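The Ploden House

My mother sold the house in December, and I drove 132 miles to empty my room.
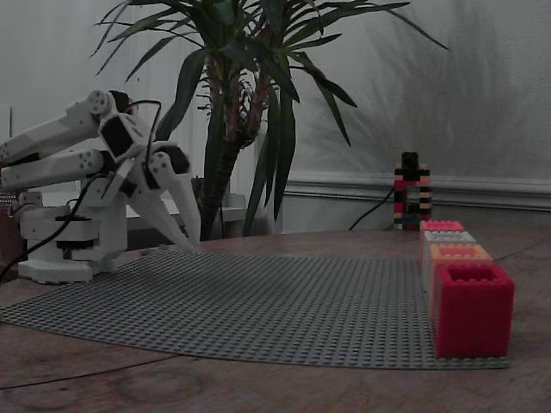 She had kept a box for me in the hall closet. We ate soup at the wooden table by the window, and she asked if I still wanted the gray baseplate. I said no, then carried it to the car.

The rest went to a thrift store in Flisance. One red brick rode home in my coat pocket.

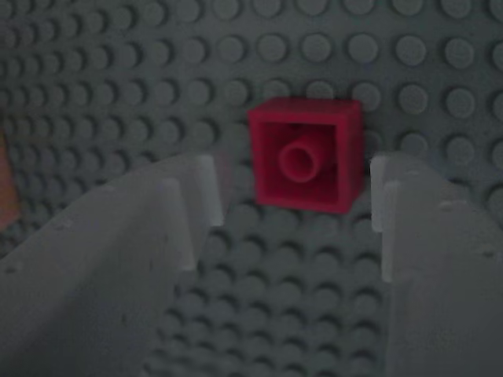
Spring

The new owners painted the door green. My mother drove by twice.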